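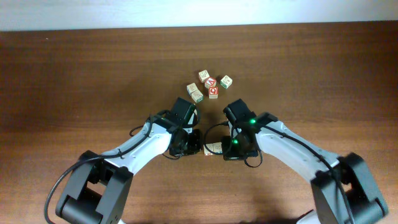 Two-armed benches come to the Venton packing room

Since February, block sets at Venton have been sorted at benches fitted with a pair of robot arms. There are 2 of these benches so far, both at the window end of the packing room. The remaining benches are worked by hand as before, and the plan is to keep it that way at least until the summer order is out.

Several people at other sites have asked what the arms do and what has happened to the people who used to sit there, so this item tries to cover both.

The job is returns. Shops and nurseries send back alphabet sets that are short of a letter, or that have had another set mixed in with them. Each set has to be turned out, checked against the list, made up to the full number and boxed again. Last year 3531 sets came back to us. It is light work but it is the same reach and pinch all shift, and it has been the main source of sore wrists and thumbs in the accident book for as long as most of us have been here.

The arms take over the reaching. Blocks are laid out on the wooden bench top, and the two arms work from the near corners, one on each side. They pick up a block, turn it if the letter is face down and pass it to the tray. A person lays out the blocks, reads off the missing letters, fetches the spares and signs for the finished box. Worn or chipped blocks are still judged by eye and by thumb. We tried leaving that to the machine for a short spell and too many rough corners got through.

Speed is the question that comes up most. A practised sorter is quicker than the arms on a clean set, and by a fair margin. The arms catch up later in the day, when people slow down and they don't. Over a full shift the figures from the new benches are close to those from the hand benches. Management has said the targets will stay where they are, and the union side has asked for that in writing.

No posts have gone. There were 14 people on returns before the change and there are 14 now. What has altered is how the day is divided. Everyone on the team now spends part of the week at an arm bench and part of it on hand sorting or in the spares store, on a rota drawn up by Dinesh Garg, the returns supervisor.

"The first rota was a mess," Dinesh said. "I had people swapping over every hour and they spent half of it walking. Now it changes at the meal break and that's all. Some would sooner stay on hand work and I've tried to go along with it where I can."

Not everyone likes the new benches. The commonest complaint is that the work is lonelier. The hand benches face each other and people talk across them, while the arm benches face the wall. A request has gone in to turn them round, which means moving the power sockets, and we are waiting for a price from the electricians. The other complaint is waiting. When an arm drops a block or can't get hold of one, it tries again before it asks for help, and standing by while it does so is tiring in its own way. The number of tries has been cut and this has helped.

Pay was settled before the benches were switched on. Anyone who has passed the bench training gets the same allowance as label machine operators, and it is paid for the whole week, including the days spent on hand sorting. The training takes a morning with Pemard, who fitted the arms, and then a supervised shift. Nearly 100 hours of it have been done up to now, all in working time. Two of the night team have still to go through it and Dinesh will be in touch with them about cover.

A few points for anyone working at the new benches or walking past them:

Keep sleeves, lanyards and long hair clear of the bench top while the arms are live.

Use the stop button before you reach in for a fallen block, even if the arms look still.

Leave the cables on the arms as you find them. They need the slack. If one has caught on something, stop the bench and call the shift engineer.

Please don't put mugs on the bench top.

The sore wrist reports will be looked at again after the summer order, with figures from both kinds of bench side by side. Until then there are no plans to buy more arms. The Tesley site has asked to send some of its returns team over to see the benches at work, and they will be here for a morning next month. If you would be willing to show them round and answer questions, give your name to Dinesh or leave a note at the spares hatch before the early shift finishes at 2.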